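Mairéad Ó Briain has run the visitor desk in Dellville for 19 years. The office moved next to the bus station in November, and she says most people still go to the old door first.

"They want a bed and they want to know when the boat goes," she says. "Walks come later, once they've eaten."

The boat to Sosa takes 300 passengers and sails at 4 on weekdays. Out of season there is no Sunday crossing, and she tells people to ring before they set off.

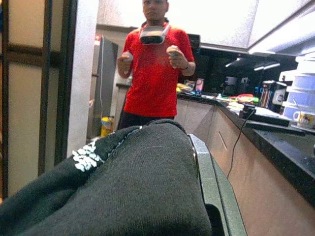
Rooms are the harder part. Jaime Patrício, who lets cabins at Kerkura, sends her his free dates every morning. "If she hasn't got my list by nine, she phones," he says.

Ó Briain would like a later bus back from the cabins. "You can get out there for dinner but you can't get home," she says. The council has promised an answer before spring. Until then she hands out the number of the taxi firm.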